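Cutting down on waste at home, the lazy way

The household that sorts everything perfectly lives next door to you. It doesn't live here. These are the tips that have survived a year in our kitchen in Clolotcombe.

Keep takeaway tubs, but set a limit. Ours is one shelf. When the door won't shut, the oldest go in the recycling, if your council takes them.

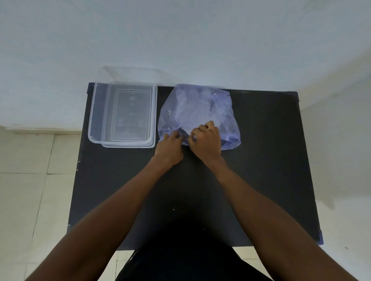
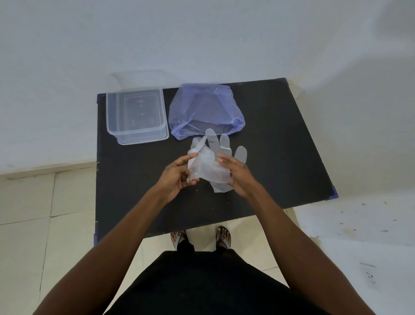
Clear plastic food container on a black table, both times.

Lights: our meter read 1,356 in June and 396 of those units were, I suspect, the landing. Change the bulb you forget most often first.

Kettle: fill it by the mug. Orysia still boils enough for a christening.

Draughts: a rolled towel along the back door works as well as the sausage dog cushion, and has no face.

Fridge: write "eat me" on a strip of masking tape and stick it to whatever is on its last legs. Lev ate the butter, so be specific.

Washing: 30 degrees does for most things. Football socks are a matter for your conscience.

Compost: chop the peelings small, keep the lid on and empty the caddy before it starts making its own decisions. Teabags only if the box says they're plastic-free.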